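Planner keeps timing out over bin, fixed base arm, KA on the wrist

skenley_b
11th January
Bin picking cell, mixed toys and household items, gray bin with sloped walls clamped to a tabletop. Grasp proposals are fine. The problem is the transit plan from home to pregrasp. With the bin walls modeled as mesh, the planner times out on around 40 percent of requests. Without the walls it solves every time and then I get contact on the way in. Planning budget is 2 seconds. Any suggestions short of buying more CPU?

mdrost
Don't use the mesh. Replace each wall with one box tilted to match the slope. Mesh collision checks are probably eating your whole budget.

Stevivow
Boxes will help, but check your goal sampling first. If you pass one IK solution per grasp, and that solution has the elbow folded the wrong way, no collision model will save you. Log the joint values of the failed goals.

skenley_b
Done. 284 failed requests logged. Most have joint 6 close to its limit. I pass one IK solution per grasp.

Stevivow
Then that is the problem. Your gripper is presumably symmetric about the approach axis, so every grasp has a twin rotated 180 degrees. Add the twin and pass all the IK solutions as a goal set.

mdrost
I disagree that it's "the problem". He said it solves every time without walls. If the goals were out of reach it would fail there too.

Stevivow
They are reachable, just through a narrow passage. With the walls gone the passage is wide. Both things are true.

bisgaard_t
Nobody has mentioned the cables. If the bundle runs outside the wrist, the twin grasp can wind it up, and the planner has no idea it exists. I'd put a soft cost on joint 6 travel from home before adding flipped grasps.

mdrost
Or a hard limit. Costs get traded away.

bisgaard_t
A hard limit puts him back where he started.

Tove Norðdahl
We have run a similar setup at Stasberg since May. What worked for us was splitting the motion: cached joint path from home to a fixed hover pose above the bin center, then a straight Cartesian descent with collision checking against tilted boxes. The sampling planner is only called when the descent fails. We attached a capsule to the last link as a stand-in for the cable loop — crude, but it stopped the snags.

skenley_b
Goal sets plus tilted boxes are in. Timeouts are down to a handful, all of them for objects against the back wall. I'll try the hover pose next. Capsule too, the loop does stick out past the wrist. Cell attached for reference.

mdrost
Keep the timing logs from before the box change. I still want to see how much of it was the mesh.
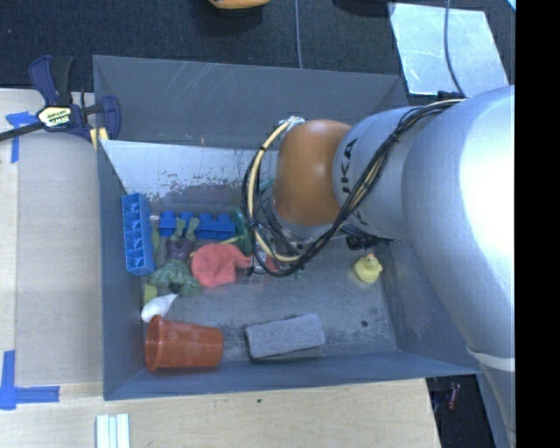
Gripper over the bin, cable loop at the wrist.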